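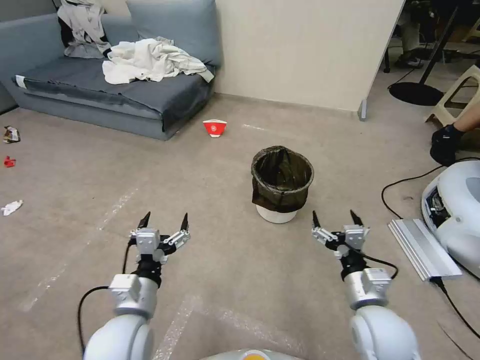 Week 2: Where Household Trash Goes

Before the town dump there was the street, and before the street, the window. Most of what we know about early trash in Clandwood comes from people complaining about it.

The first surviving rule dates from 1604 and fines anyone who empties a pail after dark. Notice that daylight was fine. The parish of Millet copied it word for word — including the spelling mistakes.

Terms to know: midden, night soil, scavenger (a paid job, and a decent one).

Pigs did much of the work until the October ban, which the pigs ignored.

Reading: Tullier packet, first 30 pages. The map of Ultard is upside down in some copies. Turn it over.

For section: keep a list of what you throw out for 2 days. Bring it, but leave the trash at home.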